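**Rellville Recycling Working Group – Minutes, 28 Mar 2023**

Site: Rondelska depot, upper meeting room. Quorum present.
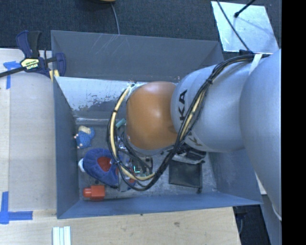 *Blue-gray bin, open top, with scuffed floor.*

**1. Previous minutes**

Approved with one correction: under item 4, "glass" should read "mixed glass."

**2. Collection routes**

The revised Route 2 adds the Mamani Street apartments and drops the stop behind the old post office. Drivers report that the left turn out of Mamani Street is difficult before 8 a.m. The start time for that section moves to mid-morning. Residents will receive a printed notice with the new times.

**3. Cardboard contamination**

Loads rejected by the Lukar transfer station: three since the last meeting, all for food residue. Lukar has asked for waxed cartons to be kept out of the cardboard stream entirely. The wording on the lid labels is unclear on this point – "clean paper and card" has been read to include milk cartons.

Agreed: new label text to read "No cartons. No pizza boxes with grease." Draft to be circulated before printing.

**4. Budget**

Label printing to be charged to supplies. The request for 20 extra curbside carts was discussed and deferred. Current stock covers replacements, but not the new Mamani Street stops if all units sign up. Sign-up figures needed first.

**5. Summer schedule**

Yard waste goes to every other week in August. Depot gate hours unchanged.

**6. Other business**

Drain by the scale is slow again. Work order to be reissued – the earlier one was closed without a visit.

**Actions**

- Route 2 notice: text and print
- Lid label draft: circulate
- Mamani Street sign-up figures: report at next meeting
- Drain work order: reissue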